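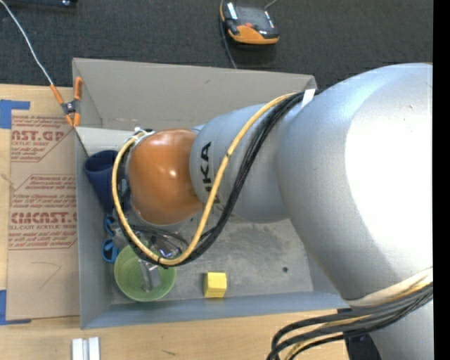
Will the new deposit on takeout containers in Lindholm cut down on trash? The town says it will, but the numbers it has put out so far don't show much either way.

Starting in December, anyone who orders food to go in Lindholm will be charged a two-dollar deposit on each container. Bring it back clean to any place that takes part and you get the money back. Hold on to it for more than 31 days and the deposit is gone. The program is run by Drekano, a company that already does the same thing in neighboring Tinell, and the town council approved the contract last month after a short debate.

The council's case rests mostly on Tinell. According to a summary handed out at the meeting, street trash there fell by almost 20 percent in the first year. That sounds good until you read the rest of the page. Tinell also added public trash cans that same year and moved its weekend market indoors for the winter. The summary doesn't try to separate one thing from another, and the council didn't ask it to.

Nor does it say how many containers came back. Drekano told the council its return rate was "in line with expectations" and declined to give a figure, calling it business information. For a program whose whole point is getting containers returned, that is an odd thing to keep private. The company also keeps every deposit that isn't claimed. The contract has no cap on that money and doesn't require Drekano to report it to the town.

Fourteen restaurants and cafes have signed up so far. Most are in the blocks near the train station, which leaves people on the north side with a drive or a long bus ride to get their two dollars back. Drekano says it plans to add return points in "underserved areas" but has given no dates or addresses. The two big chain restaurants out by the highway, which by any guess hand out a large share of the takeout in town, are not part of the plan and can't be made to join under the current rules.

Restaurant owners who spoke at the meeting were split. Some liked the idea of buying fewer throwaway boxes. Others wanted to know who would wash the returned ones when the dinner rush is on, and what happens when a container comes back cracked. The answer to the second question, in the fine print, is that the restaurant pays.

Jikudach, a shoppers' group that backed an earlier version of the plan, now says it wants the start pushed back until the return rate from Tinell is made public. It has also asked that unclaimed deposits go to the town's street cleaning budget. The council has put both requests on the agenda for its next meeting, which comes after the contract takes effect.

The town says it will review the program after one year. It has not said what result would count as a failure, or what it would cost to end the deal early. A copy of the contract can be read at the town clerk's office during regular hours – it is not posted online.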